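The Part of the Robot That Waits

Most of the code Seul-gi Hwang writes at Pirska is about timing. Her group builds Plorau, a software layer that sits between a planner and a pair of robot arms and decides which arm may move, how fast, and through which piece of shared space.

Two arms over one table get in each other's way. The usual answer is to split the table down the middle and keep each arm on its own side. It is safe, and it rules out most of what people want two arms for, such as holding a thing with one hand and working on it with the other.

Plorau handles the table as a set of small volumes of air. Each arm has to reserve the volumes it will pass through before it sets off, and it gives them back as it leaves. If a reservation fails, the arm slows down and asks again. An early version stopped dead instead, and the arms spent much of the day standing still.

"We had a deadlock in March that took me 4 days to find," Hwang says. "Each arm was holding the one volume the other needed. It was a very ordinary bug. Any database person would have seen it sooner."

The person who did see it was Malcolm Whitlock, who came to the group from warehouse scheduling. He added a rule that an arm must reserve its way out along with its way in. The fix was short. The tests for it were not: the suite now runs 4000 simulated tasks each night, and 934 of them are there only to provoke conflicts near the middle of the table.

Perception is the weaker half. Solid boxes are easy for the planner. Leaves, wire and clear plastic are harder, as depth readings on them come back patchy and change from one moment to the next.
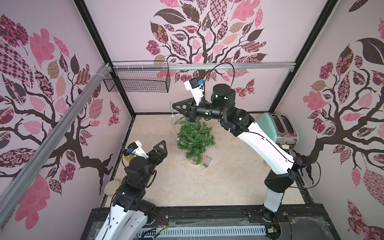 Whitlock's approach is to let an object be uncertain. A plant gets a firm core and a soft outer shell, and the gripper may enter the shell at low speed but has to stay out of the core. Clear plastic gets a shell too - a wide one, for now.

Hwang would like to drop the shells and learn the shapes from contact. Whitlock thinks that is a year off. In the meantime they are rewriting the reservation log, so that when an arm waits, an operator can read which volume it is waiting for and which arm has it.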